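Udness Kitchen Corner: Gallery

Posted August 9, 2019 by Ivana Insaurralde

We set up the kitchen corner at the Udness share house over the winter, mostly with things people already owned. The old bench was too narrow to work on, so the toaster oven, the plates and the breakfast gear moved to a table of their own. This page collects notes from the project for the people who chipped in, and for the other houses that have asked how it was put together.

The entries follow the order of the work. Dimensions and paint colours are on the notice board inside the pantry door. If something you gave us isn't mentioned, it is probably in the hall cupboard waiting for a shelf.

The table

The table has a white top. Jarmo Saarela found it through a school clearance and brought it over in his trailer with three others, which went to the laundry and the back veranda. The legs were uneven and he levelled them with rubber feet from the hardware shop.

We had planned to put it under the window. The power point there is shared with the fridge, so it went to the other wall.

The mat

A white top marks easily and we wanted something on it before the first week was out. Toivo Turunen had a sheet of brown matting left over from his workshop and cut it down in the driveway. He left a strip of the table uncovered at the front so crumbs can be swept off it into a hand. The near left corner still wants to curl. It has been under a stack of phone books twice and will go back under them in September.

Wipe it with a damp cloth and a little dish soap. Please don't use the cream cleanser, as it leaves a dull patch.

The toaster oven and the pink plate

The toaster oven does most of the cooking in this corner. It came from Iñaki Aguirre, who moved into a flat with a full-size oven and had no room for two. We use it for cheese on toast, leftover pizza and small trays of vegetables. Anyone feeding more than three people should use the big oven in the main kitchen. The round plate is one of the pale pink ones, shallow with a bit of a rim, and it gets used for nearly everything that comes out of the oven.

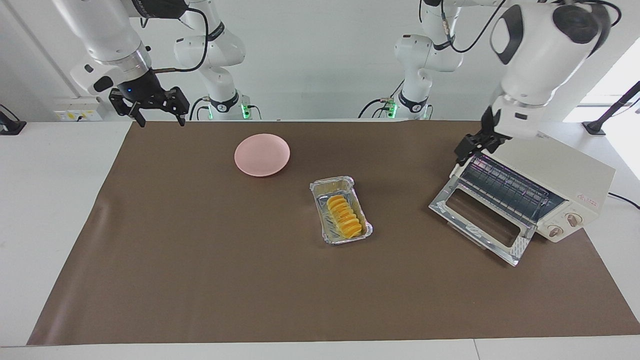

The toaster oven with its door open and a pink plate on the brown mat.

The plates

The pink plates came from the Keskinen seconds bin. There were seven when we bought them. They are a good size for two slices of toast and they stack without wobbling. They do chip if knocked against the tap, so wash them by hand and stand them in the rack.

Onni Räsänen would like it known that he did not choose the colour. He was outvoted and has since bought himself a blue one, which lives in his room.

The shelf

The shelf above the table was the last thing to go up. Jarmo used the Pumeo brackets from the old linen cupboard and a length of pine from the shed. It holds tea, coffee, salt, pepper and the jar of clothes pegs we use for closing bags. Cereal is kept lower down, in the tubs, on account of the moths we had last summer.

Nothing heavy should go up there until the second pair of brackets arrives. That includes the slow cooker.

Daily tidying

Whoever uses the toaster oven last in the evening does the following:

Turn it off at the wall.
Once it has cooled, slide out the crumb tray, empty it and put it back.
Wipe the mat and the strip of table at the front.
Put plates away. The rack is for drying only.
Hang the tea towel on the rail by the door.

The roster is on the fridge. It runs for seven days and starts again at the top. If you are away on your day, swap with someone and write the swap in.

Still to do

The wall behind the table needs a second coat. We have half a tin of Wornier semi-gloss left, enough for that wall and possibly the skirting. Toivo is looking for a wooden chopping board that will fit in the gap beside the rack, and would take a used one in decent condition. We could also use an oven mitt, as the one we have has worn through at the thumb.

Offers can be left with Ivana or written on the sheet in the hall. Larger items should be measured first. The doorway from the hall is narrower than it looks, and the table only came through it on its side.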